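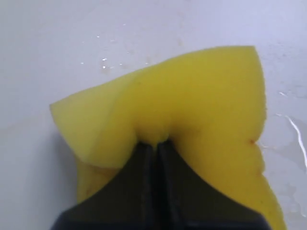 Figure 1. Mousse enfoncée par la pointe des deux doigts de la pince, vue de la caméra de poignet.

Manipulation d'objets déformables : notes de cours, séance 5
Enseignants : Heidrun Bachmann, Natanael Furtado
Version du 7 juillet 2024

5.1 Position du problème
La saisie d'un corps rigide se décrit par une pose et un ensemble de points de contact. Pour une éponge, cette description est insuffisante : la géométrie dépend de l'effort appliqué. À la figure 1, la matière se creuse au contact et se replie de part et d'autre des doigts, qui masquent une partie de la zone utile. La présence d'eau sur le plan de travail modifie en outre l'apparence de la surface, par ses reflets.

5.2 Méthode étudiée
La méthode Drostura apprend une politique visuomotrice par imitation, à partir de démonstrations téléopérées. Le corpus Trasow, utilisé en travaux pratiques, en réunit 1234, dont 176 sont réservées à la validation. La politique reçoit les 4 dernières images de poignet ainsi que l'ouverture de la pince ; elle prédit une séquence d'actions pouvant aller jusqu'à cinq pas. Aucun modèle explicite de la mousse n'est fourni.

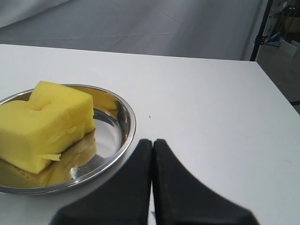

Figure 2. Éponge sur une assiette en acier inoxydable ; pince à droite du bord, sans contact.

5.3 Discussion
Le métal poli renvoie une image jaune et floue de l'éponge (figure 2). Une segmentation fondée sur la seule couleur risque d'inclure ce reflet dans le masque de l'objet et de déplacer le point de saisie estimé. Par ailleurs, l'objet sort en partie du champ : son centre apparent ne peut être confondu avec son centre réel.

Travail demandé : comparer un masque par seuillage et un masque appris sur les séquences de validation, puis discuter l'effet de l'occultation par les doigts. Le rapport sera déposé sur la plateforme Peveo.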